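Gripper Loan Shelf – Frequently Asked Questions
Skornau Workshop, page last changed 2 May 2026

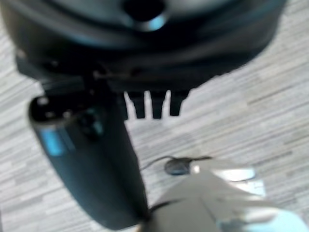
What can I borrow?
Two parallel grippers, the Meretti and the Balside, and one three-finger hand, the Cárdenas. All three fit the standard wrist plate. The wrist camera stays on the arm.

How long can I keep one?
Two weeks. You can renew once if there is no one waiting.

Which one should I try first?
For objects with a handle, the Meretti. It opens to 70 mm and its flat fingers hold a round grip well if you close on it squarely. The Balside is faster but slips more on smooth plastic.

How do you compare them?
Each gripper gets 200 picks on the same set of household objects, with the same arm and controller. We log the grip width, the motor current and whether the object was dropped. The logs are on the shared drive, sorted by gripper.

My wrist images are blurred. Is the camera broken?
Probably not. At the default exposure anything close to the lens will smear while the arm moves. Add light, shorten the exposure, or pause for 400 ms before you save a still.

Can I use objects with a power cord?
Yes, unplugged. Keep the cord clear of the fingers and away from the arm base – a snagged cord counts as a failed pick.

Can I change the finger pads?
Yes. Put the old pads back on before you return the gripper.

Who do I ask about a booking?
Floarea Mocanu, at the front desk. Bring the serial number of your arm.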